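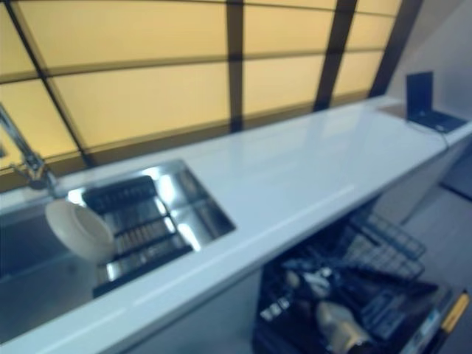
**4.2 Bowl run, sink to lower rack.** Read this section before your first turn on Tater. Open the dishwasher and pull out both racks, with the bowl on its side on the black rack in the sink.

1. Load the Trekari profile and set arm speed to 40.
2. Bring the open gripper over the right half of the basin.

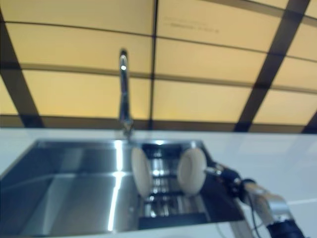 3. Lower slowly and stop at first contact.
4. Close to 245. **Caution:** do not go past 373.

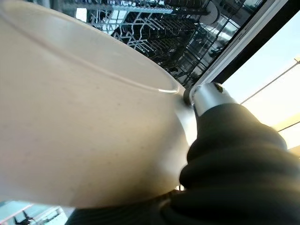 Nhung Hồ adds that new club members should practice the close 11 times before trying a full run.

5. Log the run.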